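Print this message | E-mail this message to a friend

From: Selamawit Assefa
To: sim-practice list
Date: 19th September
Subject: Re: Re: wall clearance rule -- does decor count as an obstacle?

Prodromos Economou wrote:

> Our draft says the fingers keep a set distance from "fixtures
> and furniture." Does a picture on the wall fall under that? The
> Holter people say no, it's just background texture and we
> should leave it out of the collision list. I'd like to settle
> this before section 4 goes out for comments.

Hi Prodromos, hi all,

I'm going to come down firmly on the other side from Holter, and I'll try to keep it short (you all know how that usually goes!). If a thing hangs on a wall, it should be in the collision list. I don't care if it's a shelf, a light switch or somebody's vacation picture. The whole point of testing in simulation is that the arm learns to behave the way it would in a real room, and in a real room a frame gets knocked down and the glass goes everywhere. Calling it texture just means the sim never tells you that you got too close.

I went through renders from the Indness rooms last night with a cup of tea, and this one says it better than I can: 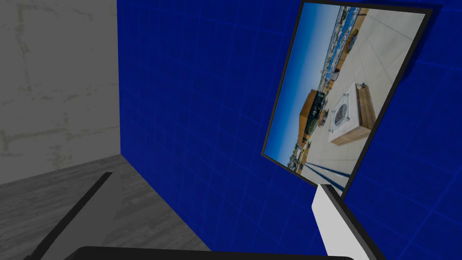 Finger and frame, blue wall. Simulated room, view from the arm.

Look at how near that fingertip comes to the bottom corner of the frame. Under the Holter reading there'd be nothing to log, however close it got. Under mine it's a clearance check like any other, and whoever is reviewing the run gets a number to look at.

The other thing I like about it is the tilt. We keep writing the rule as if every object sits square to the view, and then we measure to a tidy upright box. Draw that box around a frame at an angle like this one and you've got big empty triangles at the corners. You end up flagging moves that are fine, people get annoyed, and then they turn the check off -- I've watched that happen at Tustell, and it took 2 releases to get it turned back on. So please can we say "measured to the object's outline" and be done with it?

My suggested wording for section 4:

"Clearance applies to every object mounted on or resting against a wall, including decoration. Distance is measured from the nearest point of the gripper, fingers included, to the outline of the object."

"Fingers included" is in there on purpose. Athanasiadis sent us 11 logs this month that measured from the wrist, which makes everybody look wonderfully careful.

I'm happy to be argued with on the wording, less so on the idea. Could you put it in the draft as an option, and let the Holter folks write theirs up next to it?

Selam

Print this message | E-mail this message to a friend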